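Subject: Re: [bag-list] What do you keep in the small-stuff bag?
From: Joon-young Shin

Earlier in this thread, Heto wrote:

> I use one black bag for cables, batteries and cutting tools.
> By April it is always a mess. Does anyone sort theirs, or do
> you just dig? Mine came to 17 things last time.

I dig for a while and then I sort. I use a plain black cloth bag with one long strap and no inside pockets, so everything ends up at the bottom. When I clear it out I lay the bag flat on a white table and keep it to the left. Small dark things show up well on white.

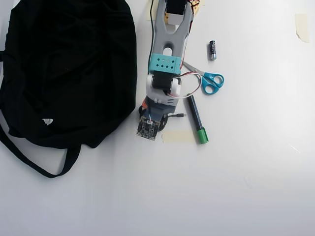
I don't fold the bag first. Folding it with something still inside is how I lost a memory card on the Brumavov trip. I feel along the seams, then down the strap side, and only then call it done.

Cables get wound before they go anywhere. I tie the longer ones with a bit of string and leave the short ones in a loose coil. Scissors go in last, handles up, in an old glasses case. Loose batteries go in a pill box so the ends can't touch metal.
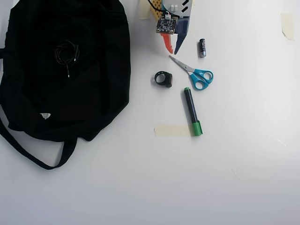

Do you keep used batteries in the same bag?
Only until I get home. They go in a separate envelope with the ends taped, and the envelope goes in the drop box at the Siltano store.

As for the bag, I've tried a stiff one with dividers. It cost me 50 dollars and I stopped using it after 2 weeks. It wouldn't squash down under a train seat, and the dividers were all the wrong size for cables.
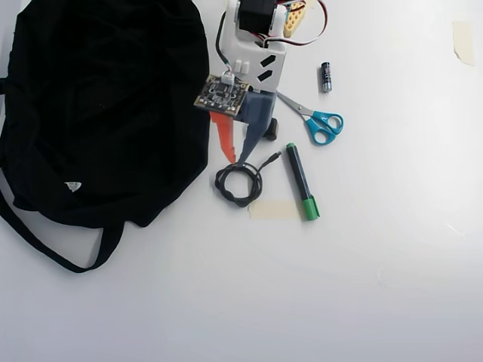 Black bag with the strap out, small white label near the lower middle.

Gezer asked off list about washing. I turn mine inside out, shake it over the sink and wash it cold. The strap takes the longest to dry. I do this 3 times a year and the black has held up fine so far.
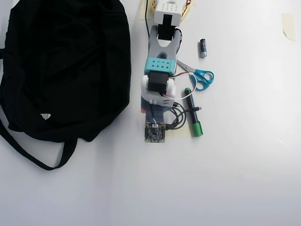
Bag on the left side of the table, strap looped below it.

If anyone has a pouch that fits inside a soft bag and doesn't slide around, please post the measurements. The one I have is too tall and the zipper catches on the lining.

Joon-young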